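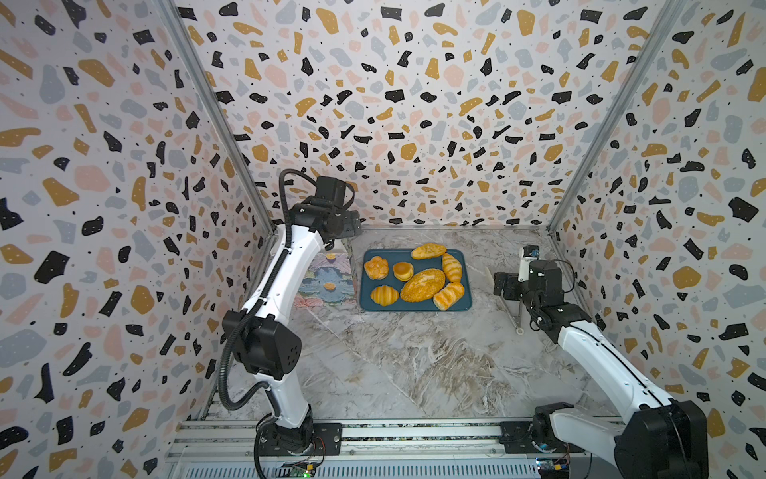
Wer zahlt die neue Heizung im Vereinsheim? Laut Vorstand die Rücklage, belegt ist das bisher nicht.

TOP 1 Angebot Harb
Frau Hinrichs nennt 3.000 Euro Anzahlung. Herr Cisternas bezweifelt, dass es dabei bleibt, der Kessel in Irkville sei auch teurer geworden. Frau Badawi vermisst ein zweites Angebot.

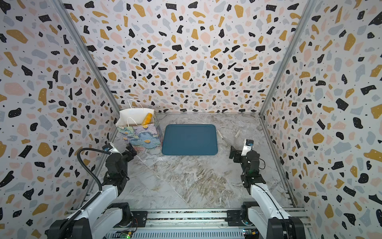
Blaues Tablett vor gemusterter Rückwand

TOP 2 Beschluss
Vertagt, 14 Stimmen dafür, 2 dagegen. Frau Jara fragt bei Trustton an, erwartet aber wenig.
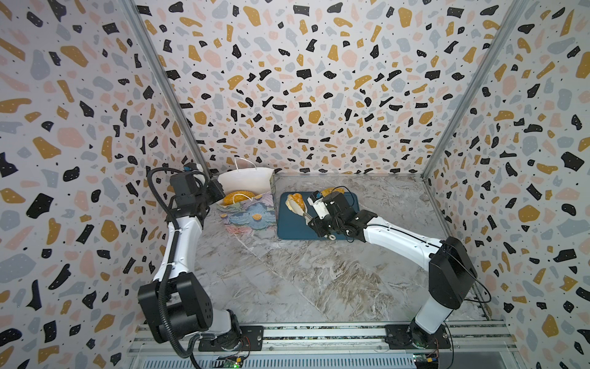

TOP 3 Verschiedenes
Sommerfest im Juli: Kostenplan fehlt weiterhin. Ende 21:40 Uhr. Protokoll: F. Mansilla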